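Meson (production company)

Meson is a British production company working in music video, short commercials and animated title sequences. It was founded in Rallitthorpe by former students of the town's art college, and for its first years it had one rented office above a printing shop. The company is best known for videos which mix filmed performers with computer-made sets. It also runs a small post-production service under the name Lodel.

History

Meson began as an informal group that made concert films for local bands. The films were shot with borrowed equipment and edited at night, when the college computers were free. After the group received its first paid commission, a video for the folk band Asante, it was registered as a company. The Asante video was made in a disused swimming bath and shows the band playing in the drained pool while the light moves from morning to evening. It was shown on several music channels and brought the company a number of offers from independent record labels.

In the following period Meson worked mostly for small labels, with low budgets and short schedules. A typical video was planned in one week and filmed in 2 days. The founders have described this time in the trade press as useful but tiring. Larger commissions came later, first from a furniture retailer and then from a regional railway operator, for which Meson produced a series of 10 short films about stations and the people who pass through them.

The company moved to a former grain store near the canal in Rallitthorpe, where it still has its main studio. The ground floor contains a shooting stage, a workshop and a store for costumes. The offices and editing rooms are on the upper floor. A plan to open a second office in London was announced but was given up before the lease was signed.

By its own count, Meson has completed 135 music videos. The number does not include lyric videos or the short loops made for use on stage at concerts.

Style and working methods

The early videos are recognised by long takes, natural light and very little camera movement. Cutting became faster when the company started to accept commercial work, although several of its directors have kept the older manner for slow songs. Dancers often appear in the later videos, and they are usually filmed at full length.

From the middle of its history the company has built many of its sets in the computer. The performers are filmed on the stage in Rallitthorpe in front of a plain cloth, and the surroundings are added afterwards. Directors at Meson ask for surfaces to be prepared early in the process, before the objects are placed on them, and the lighting is then tested on the surface with simple shapes.

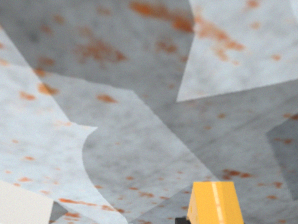
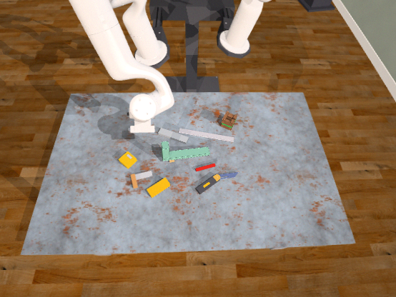 Computer-rendered surfaces with rust-coloured marks

The preparation of surfaces is the task of Lodel, which began as the texture department of the company and received its own name when it started to accept work from outside. Its staff keep a library of painted and photographed materials, sorted by colour and by age of wear. Worn materials are asked for more often than clean ones, as a clean floor or wall easily looks false beside a filmed person. A mottled grey with rust-orange and brown patches, as in the two renders shown, gives the eye small differences to rest on and does not take attention away from the singer. The same material can look quite different under another light, so each one is judged several times before a director accepts it.

Sound is normally not recorded during the shooting of a music video, but Meson makes a rough recording for reference. In some videos parts of this recording – footsteps, breathing, a door – have been used before the first note of the song or after the last one.

Other activities

Meson offers a training place of 10 months to young people from the Rallitthorpe area. The trainees work in each department in turn and at the end direct one video with a small budget. Two of the present directors of the company entered it in this way.

The company also organises an evening of short films every December in its own studio. Entrance is free, and the programme consists mainly of work by students and former trainees. Unfinished films are accepted if the maker is present to speak about them.

Reception

Reviewers have generally praised the company for its use of light and for its patience with performers who are not used to the camera. The computer-made sets have divided opinion. Some writers on music video have called them the most personal part of the company's work, while others have found that the later videos are too similar to each other in colour. The railway films were well received and were later shown as one programme at the Rallitthorpe arts centre.

See also
Music video
Title sequence
Texture mapping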